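Birkance Hand Grippers, Set of 2: Review

Birkance sells these as a matched pair, left and right, for people who want to collect grasping data by hand before they put anything on an arm. We had used the older Zelo pair for most of a year, so I was mostly interested in whether the new ones were worth the switch. After 4 weeks with them, I think they are for most labs, with two complaints.

The pair weighs less than the Zelo set and the difference shows up in the wrist after an hour. The trigger pull is short and even. Jaws on both units close square, and they still did at the end of the loan. I ran 232 pick-and-place trials, most of them with light household containers. Those are harder than they sound. A thin plastic tub flexes when you squeeze the rim, and a gripper that closes too fast will kick it across the table.

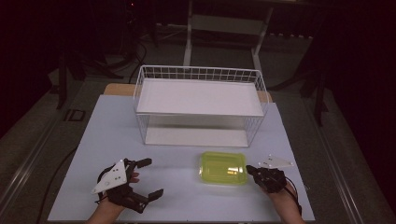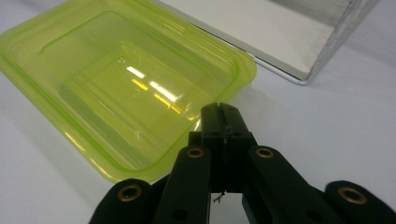 Green container, second view from the camera on the gripper.

Indira Ramasamy
Hardware reviewer, Ellinport

The on-gripper camera is the best part of the kit. It looks forward over the jaws, so you get the tips and the object together, and the linkage stays low in the view. On the Zelo the jaw block hid small parts just when you needed to see them. Glare is still a problem. Shiny plastic under overhead lights gives you bright streaks that move as your hand moves, and auto exposure chases them. Lock the exposure before you start. The setting is on the second page of the menu and the manual doesn't mention it.

I also recorded with a head camera. Its wider view is what you want for working out where both hands are, and the marker plates on top of the grippers help with that. It is less use for judging contact. If you can only afford one view, take the one on the gripper.

Now the complaints. First, the cables. They are too stiff near the plug and they tug when you reach across your body. I taped mine to my sleeve, which worked well enough. Second, calibration. Birkance says to do it once per session, but I had drift by the middle of a long afternoon and ended up doing it at lunch as well. It takes 79 seconds if the software finds both units the first time.

The software itself is plain and it works -- no account, no cloud upload, files go where you tell them. I opened the recordings in Bisht without converting anything. The Zelo files always needed a script.

Spare jaw pads come in the box. A carrying case doesn't, and the cardboard insert won't last if you move between rooms much.

If your Zelo pair is working and you only handle boxes and blocks, keep it. For thin or slippery things, the Birkance pair is easier to control and the video is more useful. I sent the loan set back in October and have asked for a price on a pair for the lab.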